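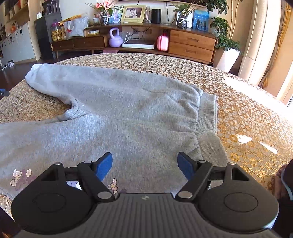 ## Norkis: hand-held gripper recordings of clothes folding

Norkis is a small set of recordings made with a gripper built in a shared workshop and used in ordinary living rooms. The task is always the same: take one garment lying on a table, fold it, leave it flat. The recordings are meant for training a two-finger arm on cloth.

Maintainer: Benjamín Fuentealba
Last revised: 2022-01-07

Shares 12 | Comments 6

## Contents

- 200 episodes, one garment per episode
- 62 of these are sweatshirts, the rest are T-shirts, tea towels and pillowcases
- One wrist view per episode, plus jaw opening and tool pose
- A short text label per episode, e.g. "fold grey sweatshirt, sleeves first"

The sweatshirt episodes start with the garment spread by hand but not straightened. A bunched sleeve or a turned cuff is left as it fell. Please keep these starts in any training split. A policy trained only on neat starts grabs two layers at the cuff and drags the whole garment.

## Hardware

The gripper is the second Fosell build. Two black fingers run on pivoting arms, and each finger ends in a blue rubber-padded jaw tip. The first build had bare printed tips, which slid on fleece and were dropped in October.

Build notes:

1. Fit the pivot pins before closing the housings. They can't be reached afterwards.
2. Check that both fingers meet on the centre line. Shim the left arm if they don't.
3. Glue the pads and leave them clamped for 12 hours.
4. Run the jaw calibration script and save the result with the session.

Pads wear at the inner corner first. Replace both together.

## Recording conditions

Tables are used as found, with whatever cloth or cover is on them. Glossy clear covers give reflections near windows, and pose tracking drifts more over them than over bare wood. Patterned cloths help the tracking. Rooms are not tidied, and furniture, plants and shelves stay in view behind the table.

## Format

Each episode is a folder with `wrist.mp4`, `pose.csv`, `jaw.csv` and `label.txt`. Times are in seconds from the first frame. Jaw opening is in millimetres between the pads, with zero at contact. The Ravn loader reads these folders directly.

## Known problems

- 6 episodes have a gap in `pose.csv`. They are listed in `gaps.txt`.
- Light grey fleece on a pale cloth confuses the Zomum segmenter at the waistband. Masks for these episodes were corrected by hand.
- Jaw readings from the first build are offset and have not been corrected.
- No left-handed recordings.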